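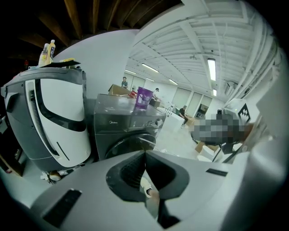 Regular bedtimes linked to fewer low mood days in older adults

Going to bed at the same time each night may help to protect people over 60 from low mood, according to a study published by the Ahmadpour Institute on October 13, 2025.

Researchers followed 2,521 adults who had no diagnosis of depression when they joined. Each participant kept a sleep diary and answered a short set of questions on mood every month. Those whose bedtime varied by less than half an hour reported fewer days of low mood than those with irregular hours, even when both groups slept for the same length of time.

The link remained after the team took account of age, income, physical illness and alcohol use. It was strongest among people who lived alone.

"Advice on sleep has tended to concentrate on the number of hours," said Dr Gwendolyn Bellamy, who led the study. "Our results suggest that timing deserves attention as well, particularly for patients who have recently retired and no longer have a working day to organise their evenings."

A smaller group of 200 participants wore a wrist monitor for 7 nights so that the diary entries could be checked. The two records agreed closely, although people tended to write down a slightly earlier bedtime than the monitor showed.

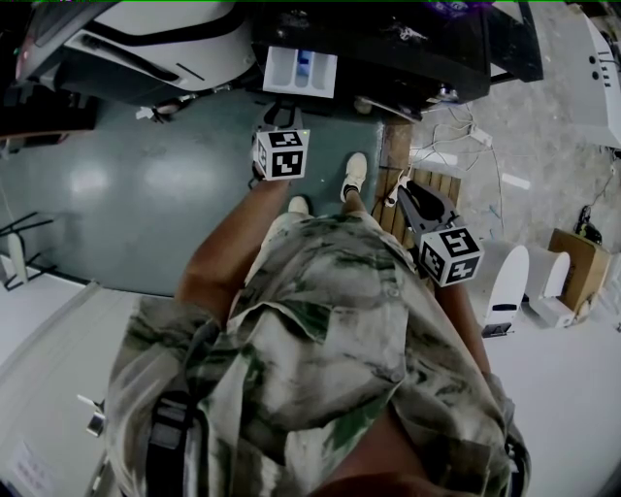
Limits of the study

The authors note that the findings do not prove that irregular sleep causes low mood. Early symptoms of depression can themselves disturb sleep, and the participants were mostly in good general health.

Dr Kenji Kowalczyk, a psychiatrist at the Pluketti Clinic who was not involved in the work, described the results as useful but said that a trial was needed before guidance could be changed. He added that anyone whose low mood lasts longer than two weeks should speak to their doctor, whatever their sleeping habits.

A trial with 1,000 participants is being planned and will be led by Dr Ye-ji Jin. Recruitment is expected to open next September.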